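Search this site Search Go
Last updated: August

Can machines do the chores yet? Kitchen table gallery

Jinura has been keeping this page going since the spring. The question is a narrow one: which of the small jobs in a home or a shop can be handed to a machine today, and which still need a person standing there. We look at one job at a time and leave out anything that only works in a showroom.

The job on this page is putting cutlery away after a meal. It sounds like the easiest thing in the house. A plate is wide and sits flat. A chopstick is thin, light and rolls when you touch it at the wrong spot, and if it is picked up near one end the other end swings round. A person corrects for that without thinking. A machine has to be shown, many times over, and then shown again when the tablecloth changes.

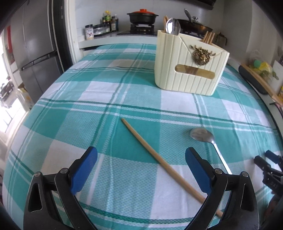

One chopstick and one metal spoon on a checked cloth, with the utensil holder standing towards the back of the table.

The holder is the hard half of the task. Picking up is mostly a question of where to close the fingers. Putting away means turning a long thin thing upright and lowering it into an opening that already has other things sticking out of it. Spoons add their own trouble, as a shiny bowl reflects the room and can confuse a camera.

Babita Thakur keeps our log. Her count for the cutlery job stands at 2544 tries across 88 table layouts, and 138 of those tries ended with something on the floor. Most of the drops were chopsticks. She does not count a try as good if a person had to nudge the holder first.

Our answer for now is no, not in an ordinary home. Clearing a table slowly, with someone nearby, is close. Doing it unattended while the family is in the next room is some way off. Shop-floor work such as filling cutlery trays at a canteen looks nearer – the trays stay in one place and the spoons are all the same.

Reader comments (2)

Kanokwan Kongkaew, Jernport
I run a noodle shop and would pay for this tomorrow. We sort chopsticks by hand every night after closing. Does it matter if they are lacquered? Ours are very slippery.

oltden_reader
My dishwasher still can't get a spoon clean if it's lying against another spoon, so I'll wait. Please do folding tea towels next.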